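Surnbridge repair library to stay open after lease deal

The Surnbridge tool and repair library will stay in its present building for at least another three years after members agreed new terms with the landlord, Galindo Estates.

The library lends hand tools, sewing machines, carpet cleaners and garden equipment to people in the town and in nearby Uscombe. It also runs a repair bench where members can bring in household items that have stopped working. Its lease was due to run out in February and the rent had been expected to go up sharply.

Under the new agreement the rent will rise by £90 a month, with a break point at the end of the first year. Galindo Estates has also agreed to fix the guttering along the back wall, which has let in rain for two winters and put one of the storage bays out of use.

Membership now stands at 633 households, the highest figure since the library opened. Yearly membership costs £30, and there is a lower rate for people on certain benefits. Most items can be kept for a week and renewed once if there is no waiting list. The pressure washer and the floor sander have to be back after two nights.

The most borrowed items last year were drills, followed by hedge trimmers and the long ladders. Wallpaper strippers were popular in the spring and hardly went out again until autumn. The repair bench dealt mainly with lamps, vacuum cleaners, kettles and toys. Items that need a new gear or bearing take longest, as parts often have to be ordered one at a time and some makers no longer sell them.

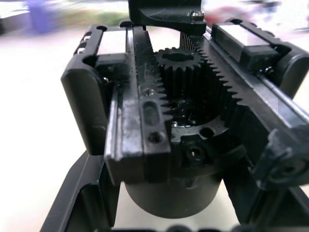
Dulce Solís said the deal had come just in time for her street, where five households share the same borrowed ladder and none has room to keep one. She would have paid a higher membership fee to keep the place going, she added, but knew of neighbours who could not, and she was glad the charge had been left alone. She did want to see later opening in the week for people who work in the city and get home after six.

Opening hours will be looked at in the spring. At present the counter is open on three mornings and one afternoon. One plan would move a morning session to the evening, from 5.30pm to 8pm. A second would keep all the present hours and add a short evening session for returns only, with no lending or repairs. Members will be sent a form asking which they would use.

The rent increase will be met partly by a charge for late returns, which the library has not had before. It will be £1 a day for small items and £3 a day for large ones, up to a limit of £20. Members will get a text message the day before an item is due. The charge will not apply where the building has been shut because of bad weather or a power cut.

A grant from the Era Fund will cover new shelving and a second workbench. The old shelving came from a shoe shop that closed on the High Street and is too shallow for most power tools, so that many are stored on the floor in their cases. Once the new shelves are in, the front room will be set out with large items on the left and hand tools by the counter.

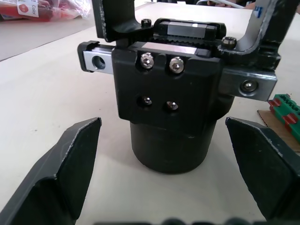
The grant will also pay for safety testing of every electrical item before it goes back on loan, a job which has so far been done in batches. Testing in batches meant that some tools were off the shelf for up to ten days at a time, and borrowers complained last summer that the hedge trimmers were never in when the weather was dry.

The library will close for a week while the shelving is fitted. Items due back in that week can be returned when it reopens, with no charge. Repairs already booked in will be finished first, and new bookings will be taken by phone or at the counter.

Members are also being asked for old tools in working order. The library would most like to have socket sets, clamps, wood planes and good garden shears. It cannot take petrol mowers, chainsaws, anything with a damaged cable, or paint. A deposit of £100 will be brought in for the floor sander and the tile cutter, to be paid by card and released when the item comes back.

Uscombe residents can carry on collecting reserved items from the village hall on the first morning of each month. Reservations for the hall need to be made by noon two days before.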